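Review: Sirnero two-finger gripper, hand-held version
Category: Grippers and end tools
Reviewed by: Hildegard Teuber
Used for: demonstration work and light picking, since August
Rating: 2 out of 5

I want to be fair to this tool, so I will say first that I bought it with my own department's money and that I wished to like it. We are a small workshop for automation and we teach picking tasks to robot arms. The Sirnero is a gripper which you carry in the hand, and the same two fingers can later go onto the arm. We ordered ours through Herkusance. Delivery was quick and the box was complete.

The good things

The fingers are stiff. They do not bend when you squeeze, and the inner faces stay parallel over the whole stroke. The trigger has a long way, so you can close slowly. I have small hands and I could work one hour before my wrist became tired. My colleague Timo Gerlach has large hands and he had no complaint either. The printed manual is short but the drawings are clear, and changing the fingers takes one hex key and a little patience.

For hard objects I would give four points. Boxes, cups, wooden blocks, a screwdriver: all fine.

The fault

In the third week the gripper began to close by itself. It was not a fast movement. You open the fingers, you put them around the object, you let the trigger rest, and after a moment the fingers go a few millimeters further together. At first I thought it was me. Then Bastian Hinrichs tried it, and he saw the same creeping.

With a wooden block you do not notice it, because the block stops the fingers. With a soft thing it is different. We lost several paper cups and one good plastic ball. I also put my fingertip between the jaws, on purpose and with care, and I must say that the pressure at the end was unpleasant. It did not injure me. But a tool which is held by people, and which moves when the person did not ask, is for me a safety matter and not only a question of quality.

I kept a list. In 205 closings I wrote down each time when the fingers moved after the trigger was at rest. It was almost 200. Before this list I had told the support "sometimes", and this was clearly the wrong word.

What the support said

I wrote to Herkusance and received an answer from Britta Diekmann, who was polite and asked good questions. She wanted the counter from the handle (it showed 3,361 cycles) and the software version. Her first idea was the return spring of the trigger. They sent a new spring, we installed it, and the creeping was the same as before.

The second idea was heat. There is a small Sunon fan in the handle, and we were asked to check if it turns. It turned. Kofi Annan from our electronics bench – I should add that he only shares the name with the famous one – then opened the handle and measured the position sensor of the trigger. At rest the value did not go back to zero. It stayed a little above, and the motor understood this as a command to close. The magnet on the trigger axis was loose in its seat. You could turn it with a toothpick.

Kofi fixed the magnet with a drop of glue and did the zero point again. After this the fingers stayed where we left them. I am glad about it, but a customer should not need glue and an electronics bench for a new tool.

Soft and thin objects

For testing this kind of fault I recommend something light that gives way under pressure. A plastic shuttlecock is very suitable. The skirt is an open mesh and it shows you quickly if the fingers press too much, and the round base gives you a second, harder place to grip.

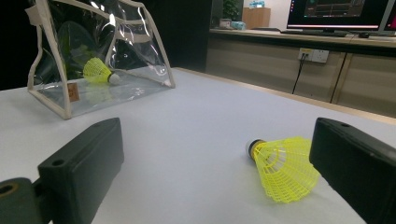
Yellow plastic shuttlecock between the two fingers, with a second one in the clear bag.

Go slowly with the skirt. The flat inner faces have little to hold on to in a mesh, and the better grip is at the base. For the skirt I would like softer pads, but they are not in the set. We had older pads from Kröger in the drawer and they did not fit the screw holes.

Would I buy it again?

Not in this version. The mechanics are good and I still use the gripper for hard parts. What I miss is simple: the software should refuse to start when the trigger sensor is not at zero, and there should be a stop button on the handle that can be reached with the thumb. Now you must pull the plug.

If you own one already, please open the fingers halfway, take your hand from the trigger and watch for one minute. When they move, do not give the tool to students or visitors before the sensor is checked. I sent the same advice to Herkusance with my list, and Ms. Diekmann has confirmed that it went to the manufacturer. I have no answer from there yet.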